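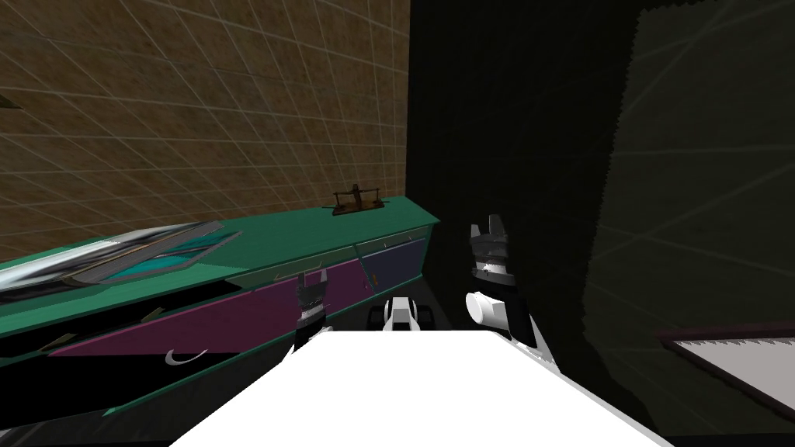 Fixing a grasp that slips off a curved drawer handle in simulation

Applies to: two-arm kitchen setups, drawer opening task, any policy that was trained on straight bar handles.

The symptom

The arm approaches the drawer, the fingers close, the pull starts, and the drawer opens a little and stops. The arm keeps moving back as if it still had the handle. The episode then runs to the time limit or the empty gripper hits the other arm. On our Galcombe kitchen set this happened in 11 of 80 episodes, all of them on drawers with the arc-shaped handle.

The second case is the one to worry about. In simulation a collision between the arms costs you an episode. On hardware it costs you fingers, and the fingers are what Lalit Uniyal had to replace in December after the same policy was copied over without this check.

Before you start

Turn off automatic retries. They hide the fault, and the success rate looks better than it is. Save the contact log for every episode. You need finger contact, gripper opening and drawer joint position on the same clock.

Step 1. Find the moment of the slip

Plot drawer position against gripper position along the pull direction. They should move together. Mark the first step where the gripper moves and the drawer doesn't. In our logs the slip came well into the pull, so the grasp itself had been passing its check.

Step 2. Look at the collision shape of the handle

Turn on collision display in the viewer. The handle you see and the handle the physics uses may be different shapes. Ours was drawn as a curve but had been imported as a single convex hull, which filled in the space behind the arc. The fingers were pinching the outside of a solid lump.

Step 3. Rebuild the collision shape

Split the handle into short boxes or capsules that follow the curve. We used 5. More than that slowed the simulation and didn't change the result. Check that there is a real gap between the handle and the drawer front, and that a fingertip fits in it.

Step 4. Add a slip check to the pull

Compare gripper travel and drawer travel on every control step. If the difference passes your limit, stop the arm, open the fingers and back straight out. Do not let it continue to the end pose. Set the limit from your own good episodes – ours was too tight at first and stopped pulls that were fine.

Step 5. Hold the second arm

Until the drawer is confirmed open, keep the other arm at its current pose. Harish Dixit added this as a lock in the task script, and it should stay there even after the slipping is fixed.

Step 6. Rerun with the same seeds

Use the seeds that failed before, then a larger set. We ran 900 episodes. The remaining slips were all caught by the check and no run ended with the arms touching.

If it still slips

Look at fingertip friction next, then the height of the grasp on the arc. Grasps near the ends of the curve tend to slide toward the drawer front.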